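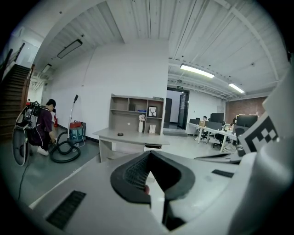
**Ticket:** Product grid collapses to one column on wide screens
**Site:** Moura storefront (theme: Temell, host: Bindance)
**Status:** Fixed, watching
**Priority:** Medium

Running log, newest at the bottom. I've kept the wrong turns in because a couple of them taught me something, and whoever picks up the next layout ticket might save an afternoon.

## What was reported

The shop page on the Moura site should show four products across on a laptop. The client opened it after the December theme update and got one long column, with each product photo stretched as wide as the window. Phones looked fine. Tablets looked fine. Only the big screens were broken, and that's a fun one, because usually it's the other way around!

## Getting it to happen

- Chrome on a laptop, normal window: broken
- Firefox, same laptop: broken
- Chrome, private window: broken
- Chrome with the window dragged narrow: goes to two columns, as it should
- Staging copy: **works perfectly**

So not the browser, and not an old file sitting in my own cache. The staging copy working was the best clue of the lot and I should have stayed with it longer than I did.

## First guess: a missing stylesheet

Opened the Network tab, ticked "Disable cache", reloaded. Everything came back with a 200 and nothing was red. The theme stylesheet loads, then the Kemell gallery plugin's stylesheet, then our small custom one. All present, all in the right order.

I love the Network tab and it gave me nothing. Moving on.

## Second guess: the plugin

Right-clicked the grid, chose Inspect, and looked at the Styles panel. The rule I expected was there:

```css
.shop-grid {
 display: grid;
 grid-template-columns: repeat(4, 1fr);
}
```

It had a line through it. Something further up was winning:

```css
.kemell-wrap .shop-grid {
 display: block;
 width: 100%;
}
```

Two class names beat one, so the plugin's rule takes over. I unticked `display: block` in the panel and the four columns snapped right back into place. Never gets old – I did it three or four times just to watch.

Turned the plugin off on staging and on again. No change there, still four columns. Same plugin version on both sites. So the plugin rule was overriding ours on live and leaving staging alone, and I couldn't see how.

## Detour: the minified file

I spent too long here. The live site serves one squashed stylesheet and staging serves the separate ones. I clicked the little `{ }` button at the bottom of the Sources panel to make the live file readable, then searched for `kemell-wrap`.

Found it on line 407 of the tidied-up version. Then I read upward from there to see what it was sitting inside, and found nothing around it. No media query at all.

In the plugin's own file on staging, the same rule looks like this:

```css
@media (max-width: 1,000px) {
 .kemell-wrap .shop-grid {
 display: block;
 width: 100%;
 }
}
```

See the comma? Somebody typed the width the way you'd write it in a letter. CSS doesn't allow a comma inside a number, so the browser can't make sense of the query and ignores everything inside it. On staging that means the bad rule never runs, and the page looks right by pure luck.

## The real cause

On live, the Bindance speed option "Combine and shrink CSS" is switched on. Its tool reads the broken media query, can't parse it, throws away the wrapper and keeps the rule that was inside. From then on the rule applies at every width. The narrow layout survived because the theme has a stronger rule of its own for small windows.

To be sure, I turned the option off on live for a couple of minutes and purged the cache. Four columns. Turned it on, purged again. One column. Very satisfying.

## Fix

1. Took the plugin's rule out of the loop with a stronger one in our custom stylesheet:

```css
@media (min-width: 1001px) {
 .kemell-wrap .shop-grid.shop-grid {
 display: grid;
 grid-template-columns: repeat(4, 1fr);
 }
}
```

(Yes, the class is in there twice. It's legal, it adds weight to the selector, and it beats reaching for `!important`.)

2. Purged the Bindance cache, then the theme cache. Do it in that order or the old combined file comes back.
3. Left "Combine and shrink CSS" on. The combined file comes to 189 KB and the client likes how fast the page feels.
4. Sent the comma to the plugin's support address with both versions of the rule pasted in.

I did not edit the plugin file directly. The next update would wipe it out and we'd be right back here.

## Checks after the fix

- Laptop, full window: four columns
- Window dragged narrow: two columns
- Phone: one column, photos the right size
- Zoom at 100 percent, then one step up and one step down: holds
- Category pages: fine
- Search results page: **three columns, last one empty**

That last one uses a different template and was like that before the update, going by an old screenshot in the client's first email. Opened a separate ticket for it.

## Still to do

- Turn on "Combine and shrink CSS" on staging so the two sites match. This is the big one! The bug would have shown up there first.
- Run our custom stylesheet through a CSS validator. I did the plugin's file by hand and it flagged the comma straight away.
- When the plugin ships a fix, remove the doubled-class rule and test the shop page again at full width.

**Update, 4:40 pm:** Client checked on their own laptop and sees four columns. Plugin support replied that they've logged the comma, no date given. Leaving this open until their next release is out.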